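Von Driltar hinauf nach Zunach 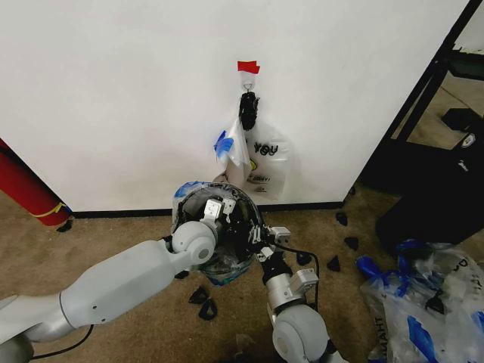
Zuletzt geändert am 13. Januar 2026

Nach Zunach fährt kein Bus. Der letzte hält in Driltar, unten an der Brücke, und von dort geht man zu Fuß oder lässt sich mitnehmen. Ich bin im Juni gegangen und habe zwei Nächte oben im Dorf geschlafen. Weil ich seitdem mehrmals nach der Strecke gefragt worden bin, schreibe ich sie jetzt auf.

Der Weg beginnt hinter der Kirche von Driltar. Es gibt eine Tafel mit einer Karte, die aber den alten Verlauf zeigt. Der führte am Bach entlang und ist seit einem Hangrutsch gesperrt. Man nimmt stattdessen den Fahrweg links an der Sägerei vorbei und bleibt darauf, bis der Asphalt aufhört. Danach sind die Markierungen gut, gelbe Striche an Steinen und Zaunpfählen. Nur an der zweiten Weide fehlen sie auf einem längeren Stück. Dort hält man sich am oberen Zaun.

Der Aufstieg ist nicht schwierig, zieht sich aber. Die erste Hälfte liegt im Wald, die zweite in der Sonne. Wasser gibt es an einem Brunnen kurz nach der Waldgrenze und dann erst wieder im Dorf. Ich hatte zu wenig dabei und würde beim nächsten Mal eine zweite Flasche einpacken. Gebraucht habe ich mit Pausen einen halben Tag. Eine Familie mit kleinen Kindern, die kurz nach mir losgegangen war, kam am späten Nachmittag an und sah nicht müder aus als ich.

Zunach selbst besteht aus einer Gasse, einem Platz mit Trog und ein paar Höfen, die weiter oben am Hang verstreut liegen. Die Häuser sind unten aus Stein und oben aus Holz, viele davon nur im Sommer bewohnt. Die Kapelle am Ortsende war offen. Innen hängen alte Votivtafeln, auf denen meistens Kühe und Lawinen gemalt sind. Eine zeigt einen Mann, der von einem Heuwagen fällt. Ich habe mich eine Weile auf die Bank gesetzt, auch weil es dort kühl war.

Übernachtet habe ich in der Pension Lorente. Sie hat wenige Zimmer, ein Bad pro Stockwerk und einen Frühstücksraum mit Blick auf das Tal. Das Zimmer kostete 82 Euro die Nacht, Frühstück inbegriffen. Abendessen muss man bis Mittag anmelden, sonst bleibt nur Brot und Käse, was mir am ersten Abend auch gereicht hat. Am zweiten gab es Gerstensuppe und danach Kartoffeln mit Speck. Karten werden nicht genommen. Einen Geldautomaten gibt es in Zunach nicht, der nächste steht in Driltar, und der hat mir nur 100 Euro am Stück ausgezahlt. Ich musste also zweimal abheben und zweimal Gebühren zahlen.

Der Empfang ist schlecht. Auf dem Platz hatte ich manchmal einen Balken, im Zimmer nichts. Die Karte hatte ich vorher in Piltix heruntergeladen, und das hat unterwegs ohne Netz funktioniert — allerdings kennt die App die neue Umleitung an der Sägerei ebenfalls nicht. Eine Papierkarte habe ich erst nach der Rückkehr gekauft. Sie ist besser.

Am zweiten Tag bin ich ohne Gepäck zum Sattel oberhalb des Dorfes gegangen. Der Pfad beginnt beim obersten Hof, führt durch ein Gatter und dann in Kehren über die Wiesen. Das Gatter bitte wieder schließen, dahinter stehen Jungtiere. Das letzte Stück ist steil und bei Nässe vermutlich unangenehm. Oben lag im Schatten noch Schnee, ein schmaler Streifen, den man gut umgehen konnte. Vom Sattel sieht man in das Nachbartal hinüber und auf einen kleinen See, zu dem ich auch noch wollte. Es zog dann aber zu, und ich bin umgekehrt. Der Regen kam, als ich schon beim Abendessen saß.

Zurück nach Driltar bin ich am nächsten Morgen denselben Weg gegangen. Bergab merkt man, wie viel loses Geröll auf dem Fahrweg liegt, Stöcke sind da nützlich. Der Bus an der Brücke hatte 20 Minuten Verspätung. Wer unten einen Anschlusszug braucht, sollte nicht den knappsten nehmen.

Nachtrag: Die Pension hat mir auf Anfrage geschrieben, dass sie im Winter geschlossen bleibt und erst im Juni wieder öffnet. Ob die Preise gleich bleiben, stand nicht in der Antwort. Der Bachweg ist weiterhin gesperrt. Den See habe ich mir für dieses Jahr vorgenommen, dann vielleicht von der anderen Seite her — dort soll es eine Hütte geben, zu der ich bisher aber keine Öffnungszeiten gefunden habe.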